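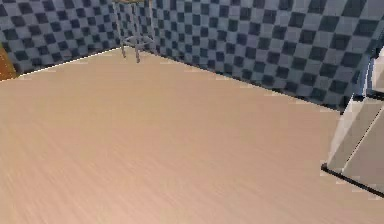 Helle Tischfläche mit feiner Holzmaserung, dahinter Wände im Schachbrettmuster (Computergrafik)

Maserung (Holz)

Maserung nennt man die Zeichnung, die auf einer Holzoberfläche sichtbar wird, sobald man den Stamm aufschneidet. So steht es in jedem Lexikon, und ich unterschreibe das gern, obwohl ich das Wort im Alltag viel großzügiger benutze (Tischler verdrehen da schon mal die Augen). Streng genommen meint »Maser« nämlich nur den unruhigen, wirbeligen Wuchs, wie man ihn aus Knollen und Wurzelholz kennt. Für alles andere sagt der Fachmann Textur oder Fladerung. Ich bleibe hier trotzdem bei Maserung, so redet man eben.

Entstehung

Ein Baum in unseren Breiten legt im Frühjahr weiches, helles Frühholz an und im Sommer das dichtere, meist dunklere Spätholz. Zusammen ergibt das den Jahrring. Bei Fichte, Kiefer und Lärche sieht man den Wechsel sofort, bei Ahorn oder Birke muss ich ehrlich gesagt die Lesebrille holen. Dazu kommen Holzstrahlen, Poren, Äste und der Faserverlauf. Eiche und Esche sind ringporig, ihre großen Gefäße sitzen vor allem im Frühholz und zeichnen als feine Rillen mit. Die Buche ist zerstreutporig und wirkt deshalb viel ruhiger, dafür hat sie diese kleinen Striche und Sprenkel, die ich so mag!

Schnittrichtung

Quer geschnitten zeigt der Stamm seine Ringe (Hirnholz). Schneidet man längs durch die Mitte, laufen die Linien fast parallel, das ist der Radialschnitt. Beim Tangentialschnitt, also längs und an der Mitte vorbei, entstehen die typischen Bögen und Spitzen, die Fladern. Aus ein und demselben Stamm kann man deshalb Bretter bekommen, die aussehen wie von zwei verschiedenen Bäumen. Bei der Eiche kommen im Radialschnitt noch die Spiegel dazu, glänzende Flecken, an denen die Holzstrahlen angeschnitten sind.

Besondere Formen

Riegelahorn hat quer laufende Wellen und steckt in vielen Geigenböden. Vogelaugenahorn ist mit kleinen Punkten übersät, über deren Ursache bis heute gestritten wird. Und dann die Maserknollen, etwa von Nussbaum oder Ulme: teuer, spröde, wunderschön und meistens zu Furnier verarbeitet.

Nachahmung

Gemalt wurde Maserung schon lange, mit Kamm, Schwamm und Lasur auf billigem Nadelholz. Alte Bauernschränke und Haustüren sind voll davon. Heute übernimmt das der Dekordruck. Ich erkenne ihn meistens daran, dass sich derselbe Ast nach einem Stück wiederholt, und seit ich darauf achte, kann ich in keinem Wartezimmer mehr ruhig sitzen. In der Computergrafik legt man die Maserung als Textur über eine Fläche oder lässt sie aus einer Rauschfunktion berechnen.

Siehe auch: Furnier, Holzstrahl, Jahrring, Intarsie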